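18/02/2018
By the Multton technical desk

Jurketti revised its working rules for two-armed cleaning machines in February. The engineer who maintains the document asked to be identified only by her role. The old text ran to 9 pages, and she says most of them dealt with speed.

"Speed was the easy part," she said. "We had very little on what the arms may hold, and when they may let go."

Under the new rules, each gripper is assigned one tool before a task starts, and tools are not swapped over an open floor. 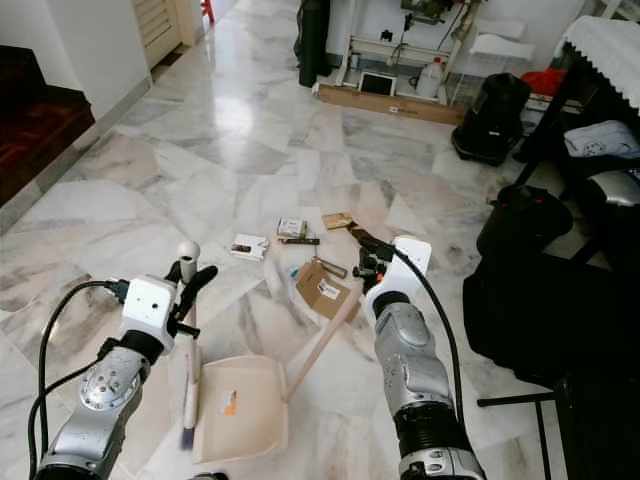
Brush in the left gripper, dustpan in the right, with packaging waste on a marble floor.

Cables get a section of their own. "Check them at full reach, both arms, before the first pass," she said. Grippers are inspected every 1,000 cycles and wrist joints every 2,000.

Takács, which reviewed the draft, wanted a written stop procedure for anyone entering the work area. It was added as clause 4. She expects the next revision to cover stairs.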